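Wanted: two people to help finish Cindarska at the Tirnby shared workshop

Evenings from March, unpaid, tea provided, biscuits negotiable

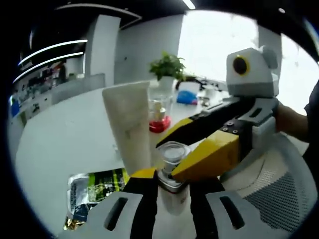 Kumaresan Nair read a draft of this call and wrote back that we should say at the top how slow it is, so people don't turn up expecting a robot butler. Fine. It is slow. A person with a mild hangover can uncap a bottle in the time it takes one of us to line up two grippers and lose an argument with the other one about who moved.

Cindarska is the name of the build. It will be a pair of arms on a bench that can do small household jobs needing two hands: take the top off a bottle, hold a jar still, pass a tube from one side to the other without squeezing it. At the moment it is a set of hand-held grippers with cameras on them and a great deal of optimism about arms. We do each job ourselves with the grippers, record it, and feed the recordings to a computer that Bevan Lowther keeps under his desk and talks to more kindly than he talks to us.

We have nearly 90 good recordings of caps and lids. We would like a lot more, and we would like them made by people who haven't already picked up all our bad habits.

What you'd be doing

Holding a gripper, mostly. Two people work one bottle, one holding and one going for the cap. You do it, you put everything back somewhere slightly different, you do it again. A session runs from 6 pm to 8 pm with a break in the middle, and we ask for 8 sessions.

The rest is building. The finger mounts work themselves loose and somebody has to tighten them. The printed housings need filing where the printer got creative. Kiri Kingi is redrawing the trigger linkage for the third time and would welcome a second opinion, provided it agrees with hers. If you can solder, please say so early in your message, and we will try not to sound desperate in the reply.

Who we're after

No degree and no robotics background needed. Of the present crew, one came from upholstery and one came in to ask about parking. Steady hands help. So does being able to hear "a bit left, no, my left" over and over and remain civil.

You should be 18 or over and able to stand at a table for a good part of an hour. Left-handed people are especially welcome, as our recordings so far suggest that they do not exist.

What you get

A key to the workshop for as long as the build lasts, use of the printer and the small lathe once Tane Tomoana has shown you round them, and your name in the build notes, spelled however you spell it. You can also take copies of all the part files and make your own grippers at home. Bevan's household has a pair. They are used for getting toast out.

What you don't get is money. We have a parts budget and it has already gone on motors.

How to apply

Send a few lines to Kylie Tawhiri at the Tirnby front desk, on paper or through the workshop's contact form, with "Cindarska" in the subject. Tell her something you have fixed, and something you made worse. She will invite 10 people to a trial evening, where you'll have a go at the bottle and so will we, and then we'll pick two. Please eat beforehand.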